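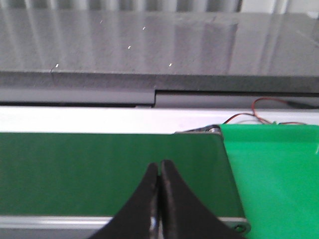 07/09/2025

I spent most of the past week on the belt, so that is what this post is about. If you come here for the garden posts, skip this one. There will be tomatoes again next time.

The conveyor came out of a packing shop in Darulstead that was closing down. I had gone to look at shelving. The shelving was bent and overpriced, and the conveyor was standing at the back with a tag on it, so I came home with that. It's a short one with a dark green belt and an aluminum frame. I asked what it had been used for and was told boxes, which is as much history as I have. The maker's name on the paperwork is Zurero. I wrote to them asking for a manual and got a scan of one for a slightly different model, with a different motor cover but the same rollers as far as I can tell.

I wanted it for parcels. We send out seed orders from the back room in Merstead, and in the busy months the work table gets so full that finished packets end up on the floor or on top of the paper cutter. The idea was that filled envelopes would go on one end, ride down and come off at the other end into the mail tray, and the table would stay clear for weighing and labeling. That was last August. It has worked well enough that I never went back to the old way, but I also never set the thing up properly. I put it in place, plugged it in, and used it.

The trouble was that the belt drifted. Over a morning it would creep sideways toward one rail until the edge rubbed and made a dry squeaking noise. I would stop it, push the belt back by hand, and go on. I did this for months. There was a line of fine green dust along the inside of the rail by spring and I knew what it was, and I still didn't deal with it.

What finally got me to do it was a slow week and a stuck envelope. The envelope had gone down between the end of the belt and the green panel next to it, and getting it out meant taking the end apart anyway.

The manual says to clean everything before adjusting anything, so I did that first. I unplugged it and went over the whole belt with a cloth and warm water with a little dish soap. The first cloth came up gray. I had thought the belt was a sort of dull olive and it is a proper forest green, with a bit of shine where the light from the window hits it. The water in the bucket had seed husks in it, and a few tomato seeds, which is annoying when you sell them by weight.

Then the rails. Aluminum marks easily, so I stayed away from the scouring pads. There was old tape residue on the side, from someone else's labels, and it took 3 rounds of cooking oil and a plastic scraper to get it off. Cooking oil works, but you have to wash the oil away afterward with more soap or it picks up dust right away. I forgot one stretch and had to do it again the next day.

The bright green panel I washed separately in the sink with the same soap. It's a much louder green than the belt, nearly neon, and I have never liked the two together. I thought about painting it. My sister said leave it alone, at least I can always see where the belt stops. I left it alone.

Under the belt was worse than the top. I slackened the tension and lifted it just enough to get a hand with a brush under there. Husks, paper fibers, a rubber band, a return address label from two designs ago. A lot of it had packed itself onto the roller at one end in a hard ring, and I suspect this was most of the drifting problem. A roller with a ridge on it is a slightly different shape from a plain roller, and the belt will wander. I softened the ring with a wet rag left on it for an hour and then took it off with a wooden spatula. No metal tools on the roller - the manual is firm on that, in capital letters.

Tensioning took me the longest. I am writing down how it went so I have it for next time.

I started with the belt slack and the end square to the frame, measured with a ruler on both sides. Then I turned the adjusters the same amount on each side until the belt sat flat and I could still lift the middle a little with a finger. Then I plugged it in and ran it slowly with nothing on it and watched. It drifted left. I tightened the left side by a quarter turn and let it run for 5 minutes before touching it again. It slowed down but kept going left. Another quarter turn. It came back, went past the middle, and kept on to the right. I undid half of that, and it stayed.

The waiting matters. The first few times I tried to fix the drift, back in winter, I turned an adjuster and saw no change and turned it some more, and by the time the belt answered I had gone much too far. It takes a while for the belt to move over after you change something. I made a cup of tea between turns, and it kept my hands off.

I also marked the adjuster positions with a paint pen when I was done. If it goes off again I can at least get back to a place where it ran straight.

The bolts on the end plate were all loose enough to turn by hand, one of them nearly out. I did them up snug with the hex key. I'd like to put a drop of thread locker on them but the tube in the drawer had dried solid. I have ordered another from Chávez, the hardware place out past the bridge, along with a spare length of edge brush and a box of 12 felt pads for the feet. The feet have been scratching the table and that's on the list too.

So far it has run every day since and the belt is where I put it. No squeak. I've changed one habit, which is that filled envelopes now get a quick shake over the bin before they go on. Most of the husks were coming off the outside of the packets, from my hands and from the scoop, and I had been sending them all down the belt.

I've made a short cleaning list and taped it inside the cupboard door. Wipe the top at the end of a packing day. Brush under the ends once a month. Check the bolts when the clocks change. I don't expect to do it 365 days a year, and in December there are no orders to speak of anyway.

Still to do: the cable. It runs across the floor behind the table and I step over it every time I go for more envelopes. There's an outlet on the other wall that would be a better choice, but the freezer is on it, and the seed stock is in the freezer, and I don't want to share that one until I know what the motor draws. If anyone reading has one of the older Zurero belts and knows the figure, leave a comment. The plate on mine is worn smooth.

The tomatoes are nearly over, by the way. I'm saving seed from the yellow ones this week and the jars are lined up on the kitchen windowsill, fermenting and smelling like it.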